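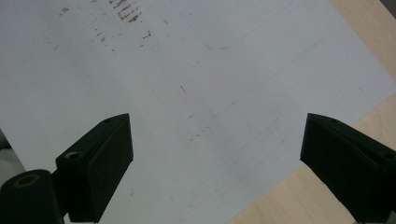
VISITS & OPEN DAYS

Home Visits Materials Archive Contact

Search this site Go

A morning at the Stemmont paper mill

February 18, 2026

Stemmont opens its mill to visitors twice a year, once in winter and once in August. I had missed the summer date, so I signed up for this one. The group was limited to 30 and it was full. We met at the gatehouse, were given ear plugs and a vest, and walked over to the stock preparation building.

Our guide was Bezawit Tekleab, who has worked on the wet end of the machine and now plans the shifts. She began with the pulpers. Stemmont buys its pulp in dry bales and breaks them up in warm water. The smell is mild, a bit like wet cardboard. She let us put a hand in a bucket of diluted stock, and it felt like slightly thick water.

The paper machine is 262 feet long and was running a heavy cover stock while we were there. You walk along the drive side behind a rail. The forming section is open, so you can watch the sheet go from a gray slurry to something that holds together. After that most of it is behind hoods. It is hot next to the dryers and several people took their coats off.

I had wanted to see the finishing room most of all. Rolls from the machine are cut down on a sheeter, and samples go to a long bench where they are checked for color, curl, and dirt. Dirt is the mill's word for any speck in the sheet, whatever it is made of. Brown specks are usually bark or old deposits that have come loose from a pipe. Streaks are handled separately, as they tend to point to the coating blade. Ysaline Jacquet runs the bench and has a set of reference cards for both, with the oldest ones dating from before the coater was rebuilt.

She also showed us two competing grades, Azimi and Dernonico, under the same lamp. I could tell them apart by touch but not by eye. She could do both.

The warehouse was the last stop and the least interesting, mainly racks and wrapped pallets. Most of what we saw was going to a box maker in Volonbridge.

Some practical notes. The tour takes roughly 174 minutes with the coffee break, and there is nowhere to sit until the break. Closed shoes are required and they do check. Photos are allowed in the finishing room but not along the machine. Parking is free – use the lower lot, as the upper one is for trucks. A small shop by the gate sells offcuts by weight for $5 a bag. I bought two bags of the cover stock and have been using it for folders.

Booking for the August date opens in spring through the mill's front office, by phone only.

Share 12 shares 3 comments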